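Work > Small trades > Interviews

Salamatu Alhassan packs spare parts at Gova, a repair supplier. We spoke at the bench in May, her tea going cold. Over 300 parcels that month, she says. "Quiet, for us."
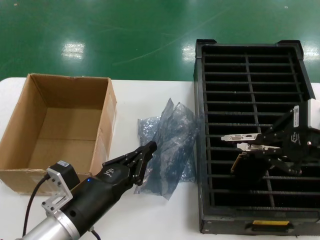
She started on the returns side and never wanted the office. Her rule is bags first. "If I've no bags to hand I'm walking back and forth all day." So the anti-static ones go in a pile by the black rack, crumpled or not, and the cardboard box stays open on the left. Wumpini Dankwa trained her — "he had it the other way round, drove me mad."

What goes wrong? Labels, mostly. And people rushing the bag. 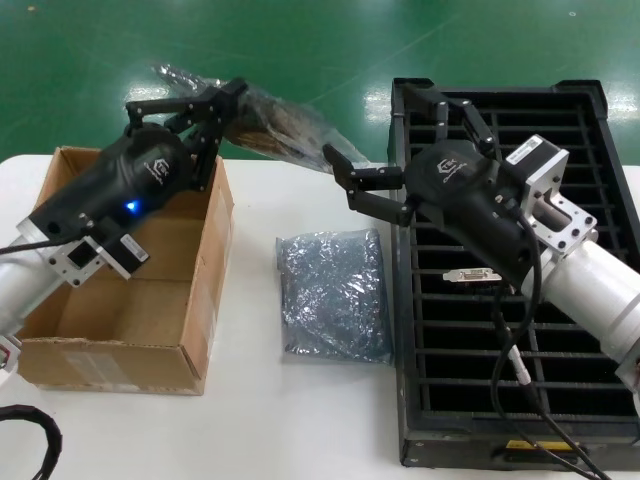
"You get a part back with a bent pin and everyone blames the van." She doesnt. Antwi, the old courier, got shouted at for 2,000 things that were packing faults, she reckons. Slots help. One part, one slot, no rattling.
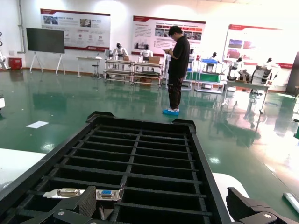 Plate with two connectors, lying across the ribs of the tray.

Would she change anything? "A bigger table." Then teh phone went, and she was off.

Last updated: May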